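**FOR IMMEDIATE RELEASE**

Jolville, Tuesday, May 15, 2018

# Our Swap House Is Having Its Big Spring Clear-Out, and You Can Come Help Yourself

Hi everybody, Itziar Soler here from the Jolville Swap House! I've been asked to write this one up properly, so I'm going to try, but I'm excited and I can't promise it'll stay proper for long.

We're opening the doors again this Saturday after being shut since March, and for the first time we're giving over the whole ground floor to household odds and ends. Cups, kitchen bits, brooms, storage tubs, toys, the lot. If you can carry it, you can have it, and all we ask is that you bring something useful of your own next time you come (or the time after that, we're easy).

The building went up in 1924 as a seed store and it still has the deep shelves to prove it, which has been a blessing and a curse. Things go in the back and they don't come out again. So the last few weeks have been all boxes. Boxes to keep, boxes to give away, boxes of stuff that's headed out the door for good.

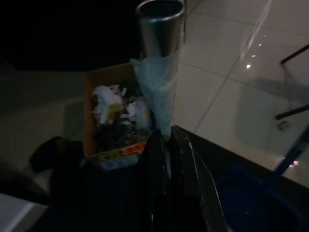
Wrapping is the part I get bossy about. I like every metal cup and tumbler to have plastic around the bottom before it goes anywhere near a shelf, and the pale blue bag bunched up under this silver one is just the kind of thing I mean. A grocery bag does fine! Please save yours and bring them along, because we go through them like you wouldn't believe. Tissue paper is welcome too, even crumpled, and I'm not fussy about the color.

## What you'll find on Saturday

Tyyne Laaksonen has taken charge of the kitchen tables, and she's putting out the drinkware first since it always goes fastest. Past that there's bedding, then picture frames, then a corner I'm calling "miscellaneous" and Paavo Vainio is calling something ruder.

Paavo has also been fixing up the toys and the bigger pieces. There's a Weritz desk lamp that I may hide under my coat before the doors open — don't tell him.

## The floors, oh, the floors

You wouldn't think giving away old stuff would be so much sweeping. Every box we tip out leaves a trail of little scraps and broken corners, and they travel! I find them in my shoes at home.

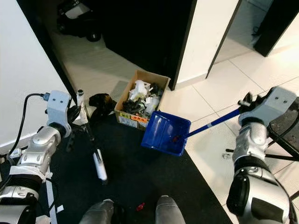 My rule is that you sweep where you sort, right then, before you start on the next box. That means the broom and the blue dustpan live beside the carton you're working on, and if it's as full of mixed white and black bits as the one here, I'd pull everything big out first. The tiles are easy enough. It's the spot where they meet the dark mat that catches the crumbs, so slow down along there and hold the pan low.

If you're a sweeper by nature, I want to hear from you. We have people who love sorting and people who love chatting, but sweepers are rare and I treat them very well. 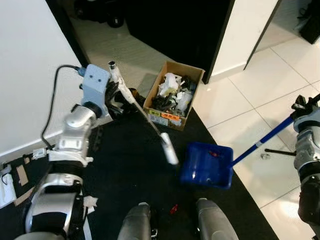 There's coffee for anybody who pitches in, plus Kerttu Karppinen's cardamom buns, and she bakes far too many every single time. Shifts run from 8 in the morning and you can stay for an hour or the whole day. Wear something you don't mind getting dusty, and closed shoes, please.

## Where we could use a hand

- **Packing cups and metalware.** A sitting-down job, good company, lots of plastic to wrestle with. Gather it just under the metal part and leave the rim open, so people can see what they're getting.
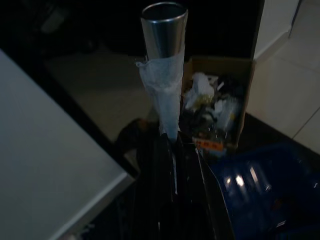

- **Emptying the mixed boxes.** Bring gloves if you have them. Paper goes in one pile, plastic in another, and anything you can't name goes to Paavo.
- **Driving.** Khairul Sutanto is running his van out to Derkeck with whatever's left over, and he'd love a second pair of arms at the other end.
- **Sweeping.** See above. Please!

## Getting here

We're at the bottom of Pitkänen Lane, the brick building with the green door. Parking is tight, so walk or bike if you can. Doors open to everyone at 10 and close at 3. To put your name down for a shift, drop by on any weekday afternoon and ask for me or Tyyne, and the sign-up sheet is on the inside of the door.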